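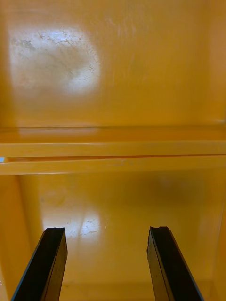

I've had some spare cash sitting with Jiltbridge for 8 months now, in their money market account, and I promised a few of you I'd write it up. So! I moved 4,000 over from my old savings account, mostly out of annoyance at the interest there (pennies, and I mean that literally).

Sign-up was painless. The app is plain but quick, and the rate is right there on the first screen, so you don't have to go digging through menus for it.
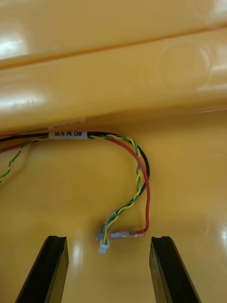

Taking money out is where I got grumpy. I pulled 2,000 in August to pay for a new roof gutter, and it took four working days to land. Stirstead, where I was before, did it overnight. Support was polite but read me the same paragraph twice. There's also a 10 dollar fee if you withdraw more than once a month, tucked away at the end of the terms. Read those first!

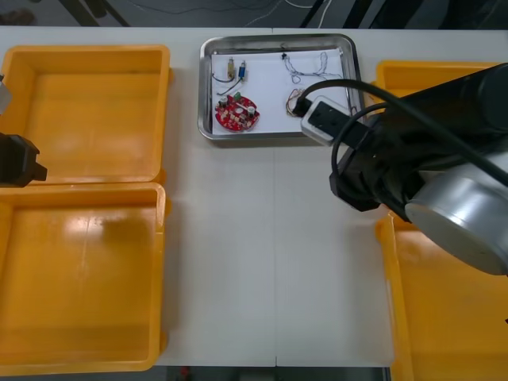
Would I stay? Yeah, I think so, for money I won't need in a hurry. The monthly statements are lovely and clear, and the interest has shown up on time every month. My emergency money is going back to Stirstead, though.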